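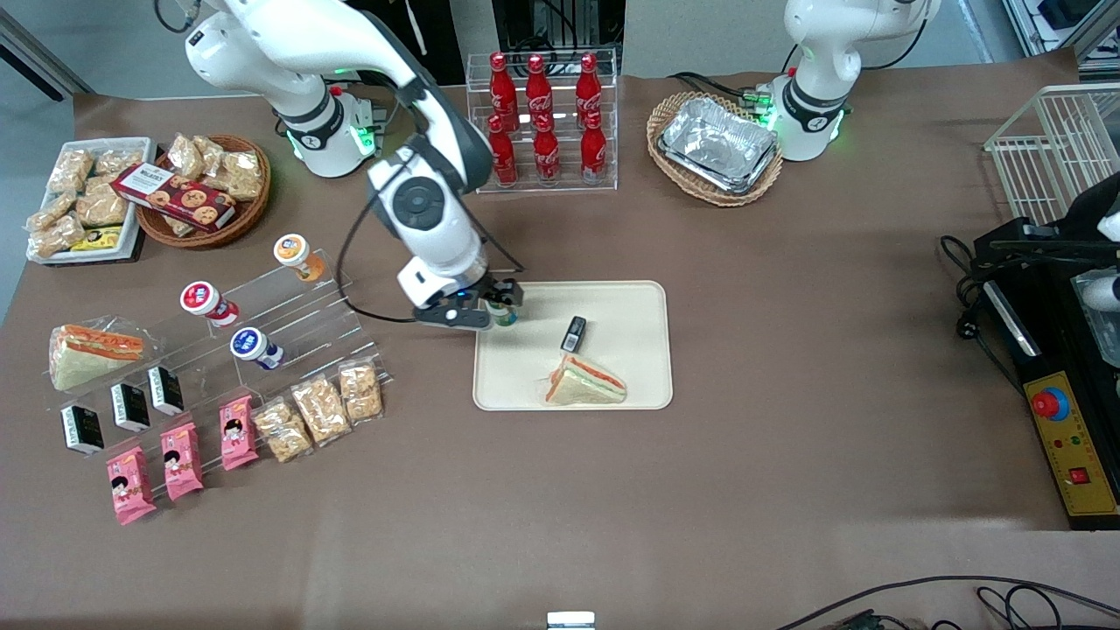 Right arm on the Tipoki snack table, with a small bottle held over the corner of the tray.

Tipoki Table FAQ: Setup and Care

What goes down first?
The brown paper! Smooth it flat before any racks or baskets go on, and tape only the outside edges. A wrinkle under the tray will tilt it, and then every pick is a little wrong.

Do I have to re-teach everything if a rack gets bumped?
No, and this is my favorite thing about the Nurnau software. Re-teach that one rack and leave the rest alone. It takes nearly 3 minutes once you've done it a couple of times.

How much slack should the gripper cable have?
Enough for a soft loop with the wrist turned all the way both ways. Shayne Faulkner likes to run the full wrist turn at low speed and watch the loop – do it his way, you'll catch a snag early.

When do I clean the finger pads?
Every 800 picks. Use a damp lint-free cloth, no solvent. Swap the pads in pairs, please!

The arm stopped with code 111. Now what?
That's a grip timeout. Press the red emergency stop, take the item out by hand, check the pads, then release the stop and home both arms.

Can I work on one arm while the other runs?
No. Stop both, every time.

Who do I ask about spare pads?
Maxine Cartwright at Verance. She also loves hearing about odd packages that won't grip, so send her those too.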